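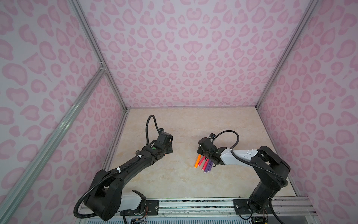
Pink leopard print belongs in the workroom

I'll say it fast, there's a kettle on. Beige won. Everywhere. Walked through the Goicoechea building in November, 24 rooms, every wall the color of oatmeal. Workrooms, break rooms, the lot. Somebody paid for that.

My view: put pattern on the walls. Loud pattern. Pink leopard, the blotchy kind with spots that go a bit heart-shaped, pale lilac behind it. Three sides if you can. Keep the table plain, though. A tabletop with a soft cream and tan marble vein is plenty. You need one surface where you can find a dropped screw.

People say it's distracting. Is it? First 15 minutes, sure. After that it's wallpaper. The stuff you're working on is what you look at, and a black tool against pink shows up a lot better than a black tool against a gray pegboard. I have lost the same pair of pliers to a gray pegboard more times than I'd like.

People also say it looks unserious. OK. Unserious to who? The folks at Etero did their packing corner in lemons and still get the boxes out by four. Stitadent went white, very clean, very proper, and everyone there eats lunch in their car.

Cost is the lame excuse. I did a corner of mine for 19 dollars in leftover rolls and paste. Badly. One seam is crooked and I can see it from the door and I've stoped caring. Metal corner posts help, by the way, they cover the ugly edge where two sheets don't match. Bare silver aluminum looks good against pink, I don't know why.

Not asking for 500 rooms of leopard. One would do. Fluvevard is redoing their back shop this winter and teh sample card on the counter has four grays on it. Four! Ask for the pink.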